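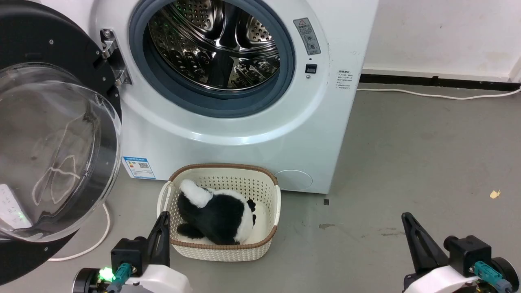
The Rulebook for Robots That Do the Wash

Loading a washing machine is a chore most of us learned by ruining something. A robot gets no such education. It gets a document, and at Garent the document is up to 167 rules, a fair number of them written after somebody made a face.

I spent part of April reading the thing. It started as a house guide for the test rooms at Ratgate, and it has since been taken up by Gedura and Riquelme, two outfits that agree on very little else. Most of it is plain good practice. Look in the drum before you put anything in. Open the door all the way and check it stays there. Never rest a gripper on the glass. Keep the basket where both hands can reach it without the elbows going anywhere near a person.

Rule 9 is my favorite: "A soft item is not a safe item." It covers stuffed animals, bath mats and anything else with fur, all of which squash nicely in the grip and then catch on the rim of the drum. The rule asks for a slow approach and a light squeeze, and it tells the robot to let go if the pull gets too strong. I know adults who could use it on the subway.
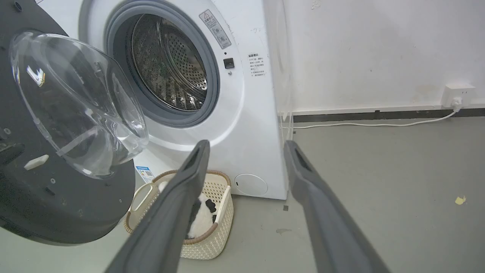 Then there is the gasket, that rubber ring around the opening, which gets a section to itself. A hard fingertip can nick rubber, and a nicked seal can leak. The first edition said "avoid contact," and the people running the tests pointed out that you can't stuff a bulky thing through a round hole and avoid contact with the edge of the hole. The current text allows brushing and forbids prying. It took 14 drafts to get there – I've seen peace treaties move faster.

The floor has rules too. Cords go against the wall. Scraps get picked up before a run starts, a line that every site has signed and that I'd guess every site reads the way I read "floss daily." Power outlets have to be reachable by a human being on foot, with no moving arm in the way.

What the rulebook won't tell you is when to stop writing rules. Riquelme wants 13 of them cut, mostly ones that say the same thing in sterner words. Gedura wants them kept and numbered again. The marked-up copy I was given, dated 6/2/22, had a note in the margin beside the section on sorting whites from colors. It said "later." My own laundry has been run on that principle for years, and all my socks are gray.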